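The Pepper Drawer

Most people buy bell peppers by color and put them away without much thought. Red ones go soft first. They have been on the plant the longest, and by the time they reach the store they have less time left than the others. At the Meijer farm stand outside Wurnach, Sanne Meijer sorts them every morning in season and sells the ripest at the front.

"Press the side," she says. "If it gives, eat it tonight."

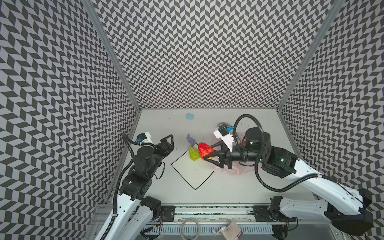

Annelies Geerts

A red pepper and a yellow-green one need different handling at home. Keep the red one dry in the refrigerator and use it within the week. One that is still turning can sit on the counter for 3 days and may deepen a little in color. Don't wash either until you are ready to cut.

Jasper Meijer roasts his whole, 8 at a time, until the skins blacken. He peels them over a bowl to save the juice. They go into jars with oil and a little salt, and the jars stay in the refrigerator. The family planted 200 seedlings in April.

Comments

Amber Van Loon: My red ones never last a week. Maybe my fridge is too damp.

Annelies Willems: Put a paper towel in the drawer. It helped with mine.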